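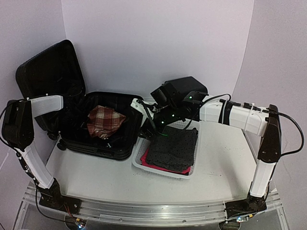
Vikas Solanki thought most people fill a suitcase too early. Get everything that's going into one place first, he told our group, fold it, and only then open the case. He repeated this twice during the afternoon and it was the advice most people wrote down.

We were at the Vedberg open day, held every October at the luggage works on the edge of town. I went with my sister and her two boys. Entry is free but you need a ticket for the packing room, because it only takes a small group at a time. We had the 2 p.m. slot. A steward told us they expected about 450 people over the day, and the parking lot looked like it.

The tour starts in the shell hall, where sheets are heated and pulled over molds. The presses were running slowly for visitors. You stand behind a yellow line and it's loud, so ask for ear covers if you have small children with you. After that come the zippers and linings, which I had expected to be dull and which took up the most time. A woman at one of the sewing stations showed us a lining turned inside out, with the tape that keeps the zipper teeth from catching the cloth. On older cases this was left out. I have one of those older cases and it eats socks.

There is a wheel test in a side room. A loaded case rolls over bumps on a drum for hours. The card on the wall said 3,000 bumps for a cabin case, and more for the large sizes. The boys stayed for this and had to be fetched.

The packing room was what we had come for. The setup is plain: a pale table with walls around the back and sides, a black hard-shell suitcase lying open, and a white plastic basket of folded cloth beside it. With so little on the table it was easy to follow what was being talked about.

Most of the talk was about the basket. At home I pack straight from the dresser, walking back and forth, and I always lose track of what has gone in. With a basket you see the whole load before you start. If the pile stands well above the rim, it probably won't fit in a cabin case either. Take things out at that point. It's much easier than doing it with a half-closed lid and a knee on top.

Folding came next. The advice was to fold to the depth of the case and not to the size of your shelf at home. That way each piece lies flat across the bottom and you don't get a hump in the middle. Rolling is fine for T-shirts and underwear. They didn't recommend it for anything with a collar. My sister disagreed and said so, and there was a short debate about shirts.
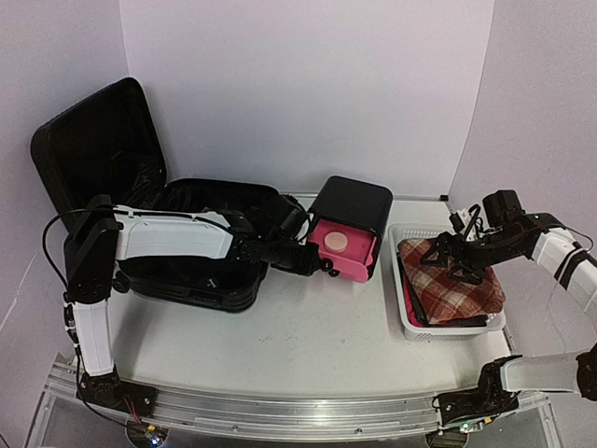
Small boxes should go in early, in the view of Edgars Siliņa, and they should go against a side wall where the shell is stiffest. His complaint was that people save the box for last, find no flat place for it, and end up setting it on top of the clothes, where the lid presses on it.

The small box held just above the table was a good one to talk about, bright pink below with a black lid, easy to see from the back of the group. A box like that takes up the same space full or empty, so the question is whether you need it at all. Someone asked about putting socks inside a box to use up the space. Yes, if the lid stays on. A band around it helps.

We also got onto the lid side of a hard case. I had always treated it as extra room and piled it up. The advice was to keep it for light, flat things and to put the weight in the lower part near the wheels, so the case doesn't tip over when you let go of it on a train platform.

Questions ran over time. One man wanted to know how to get the smell out of a case that had been in a basement. Leave it open somewhere dry for a week, he was told, and don't use perfume. Another asked about the expanding zipper, and the answer was that it's for the trip home.

The shop is at the end, as usual. Seconds with small scratches were stacked on pallets and going quickly. A Pretari cabin case in gray was the one most people were carrying out. I bought a set of cloth bags and a spare wheel for the old case, which they found for me by looking in a drawer behind the counter.

The cafeteria closed earlier than the sign said. Bring water and something to eat if you have an afternoon ticket. The bus stop is across from the main gate and the last bus leaves at 5:40.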